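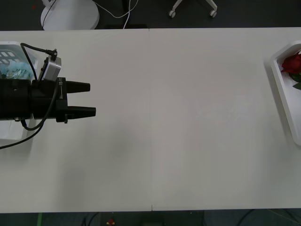

Kakell demande que soit inscrit en tête du compte rendu son désaccord sur le calendrier : la téléopération à deux bras lui paraît engagée trop tôt, alors que la reprise des démonstrations à un seul bras n'est pas terminée. La remarque est consignée à sa demande et sera reprise au point 3.

# Compte rendu de la réunion de suivi, projet Ikomix

**Séance du jeudi, ouverte à 14 h 10**
**Organismes représentés :** Dultcombe (coordination), Kakell, Shevchuk

## 1. Approbation du compte rendu précédent

Le compte rendu de la séance de mai est approuvé, sous réserve d'une correction au point 4 : il convient de lire « guidage manuel » et non « guidage assisté ».

## 2. État des démonstrations

Dultcombe présente l'avancement de la tâche de tri de fleurs artificielles. Le jeu compte à ce jour 2296 démonstrations enregistrées, dont 1039 ont été relues et validées. L'objectif contractuel demeure fixé à 4000. 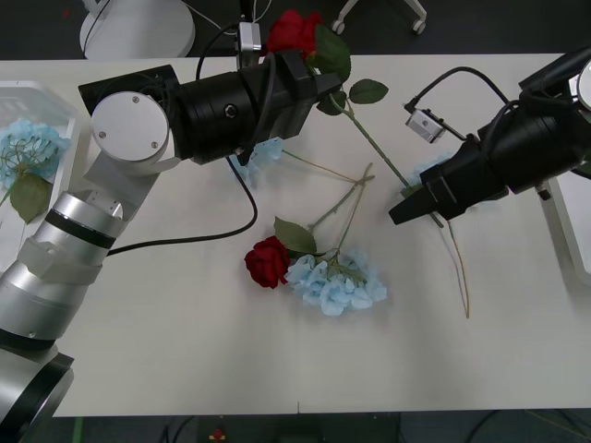
Shevchuk rend compte des consignes données aux opérateurs pour la téléopération. Chaque geste doit être conduit à vitesse régulière, sans à-coup au moment de la fermeture de la pince, et toute hésitation prolongée entraîne le rejet de l'enregistrement. La question de la prise est discutée longuement. Lorsque la pince est refermée sur la rose et que la tige pend en biais vers le milieu de la table, le trajet de dépose doit tenir compte de toute la longueur de la tige. Il est convenu d'ajouter cette consigne au guide de l'opérateur, section « Transport ». Kakell souhaite que le guide précise également la hauteur de passage au-dessus des autres fleurs ; Shevchuk transmettra une proposition.

## 3. Guidage manuel et commande à distance

Kakell rappelle sa position. Le guidage à la main donne des trajectoires plus courtes et s'apprend en une matinée, mais il se prête mal au travail simultané des deux bras. Dultcombe fait valoir que la commande à distance laisse l'opérateur hors de la zone de travail et produit des vues exploitables par les caméras de poignet, sans main humaine devant l'objectif.
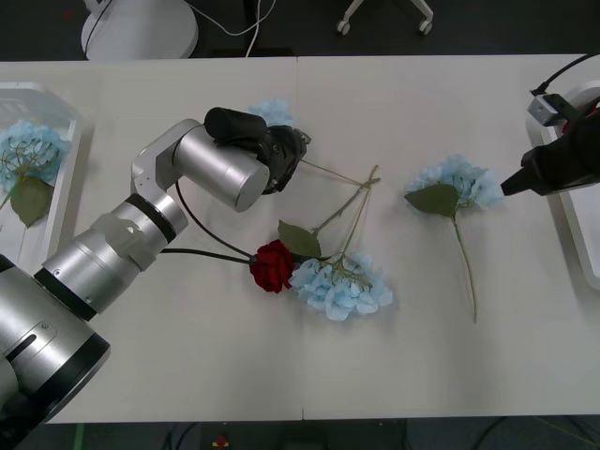

Dultcombe ajoute que les deux méthodes ne sont pas exclusives et propose de conserver le guidage manuel pour la formation des nouveaux opérateurs ainsi que pour les positions de départ. Les enregistrements destinés à l'apprentissage seraient alors réalisés uniquement à distance. Kakell ne s'y oppose pas, à condition que les séries à un bras soient achevées au préalable. Shevchuk demande un délai pour vérifier la latence de la liaison, jugée variable en fin de journée.

**Décision 3.1.** Le principe d'une collecte par commande à distance est adopté.
**Décision 3.2.** Une série d'environ 500 démonstrations à un bras sera achevée avant la reprise du travail à deux bras.

## 4. Critères de validation
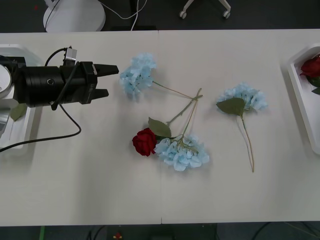
Une démonstration comportant une prise manquée, puis corrigée par l'opérateur, doit-elle être écartée ? Elle est conservée si la correction intervient dans la même séquence et sans intervention manuelle sur la table ; elle reçoit alors l'étiquette « reprise ».

Kakell fera parvenir une définition écrite de cette étiquette. Les démonstrations déjà validées ne seront pas réexaminées, sauf demande motivée d'un des organismes.

## 5. Questions diverses

- Shevchuk signale que le format des journaux de commande changera en juin. Les fichiers antérieurs resteront lisibles.
- Dultcombe rappelle que les pauses des opérateurs doivent être portées au registre.
- Le point relatif à l'hébergement des données est reporté.

## Suites à donner

| Action | Responsable |
|---|---|
| Mise à jour du guide, section « Transport » | Dultcombe |
| Proposition de hauteur de passage | Shevchuk |
| Mesure de la latence de la liaison | Shevchuk |
| Définition de l'étiquette « reprise » | Kakell |

La séance est levée à 16 h 05.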